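Why Do Floors Creak?

You wake up at night and you want a glass of water. You tiptoe out of your room, quiet as a cat, and then... CREEEAK. The whole house knows you're up!

I grew up in an old house in Setberg, and our upstairs hall had one board so loud that my sister and I called it the Goose. We knew exactly where it was and we jumped over it every night (landing with a thump that was probably much louder than the Goose). So I've been wondering about creaky floors for most of my life, and now I get to tell you what I found out.

Let's start with the wood

Wood comes from trees, and a living tree is full of water. Think of a big bundle of drinking straws, so skinny you'd need a microscope to see down them. That's pretty much what the inside of a tree is like. Water travels up those tiny tubes from the roots to the leaves.

When a tree is cut into boards, the boards have to dry before anybody can build with them. But even after the wood has dried out, it never stops trading water with the air. On a damp, sticky summer day it soaks up a little. In winter, when the heat is on and the air indoors is dry, it gives some back.

And when wood takes in water it swells! Only a tiny bit, and mostly sideways, across the board. It hardly gets any longer at all. When it dries, it shrinks again. You can't see it happening, but a wooden floor is getting fatter and thinner all year long.
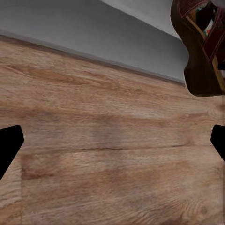
But if the boards get fatter, why doesn't the floor pop up in the middle? A reader from Tomar sent me that one after I wrote about swelling doors, and wanted to know where all the extra wood goes.

Great question! Sometimes a floor really does pop up. It's called buckling, and it can happen after a flood or a bad leak. To stop it from happening on ordinary damp days, builders leave a small gap all the way around the edge of the room, and then they hide it under the strip of trim at the bottom of the wall. The floor has a little secret space to grow into. Pretty sneaky, right?

So where does the noise come from?

A creak is a rubbing sound. Two things are pressed together, and one of them wants to slide. At first it sticks. You push harder (or you put your whole foot on it) and suddenly it slips a teeny bit, then it sticks again, then it slips again. Stick, slip, stick, slip, super fast. If it did that 300 times in one second, you'd hear a low hum or groan. If it did it 3000 times in one second, you'd hear a high squeak.

A violin works the same way. The bow sticks to the string and slips, over and over, and the string sings. Your floor is a very big, very bad violin.

In a floor, the rubbing can happen in a few spots. One board can rub on the board next to it. A board can rub on the wood underneath, if there's a little space where it isn't held down tight. Or it can slide up and down on a nail, and I'm almost certain that was the Goose's problem. Old nails can work loose after lots of years of wood swelling and shrinking around them.

Your feet matter too. When you walk normally, your heel comes down first and all your weight lands on one small place. 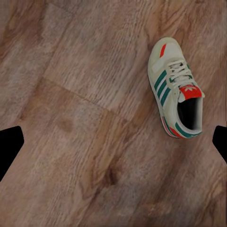
If you roll your foot down slowly, the board bends slowly, and sometimes it'll stay quiet. It also helps to walk close to the wall, where the boards usually can't bend as much. I tested this at my grandmother's house in Braltport and it worked on every step except the very bottom one.

Why is it worse at night?

Partly because everything else is quiet. In the daytime there's the fridge and the TV and people talking, and your ears don't bother with a small creak.

But houses also make noises all by themselves at night, with no feet involved. When the sun goes down the house cools off, and the wood, pipes and nails all shrink by different amounts. They tug on each other until something slips. Tick! Pop! It's only the house settling into its cooler shape.

Try it yourself

You can make a creak map. Draw your room or hallway on paper, then walk across it slowly in your socks and put an X wherever you hear something. Wait a few months and do it again in a different season. I made mine in May and again when it got cold, and five of the Xs had moved!

Ask a grown-up before you do it at bedtime.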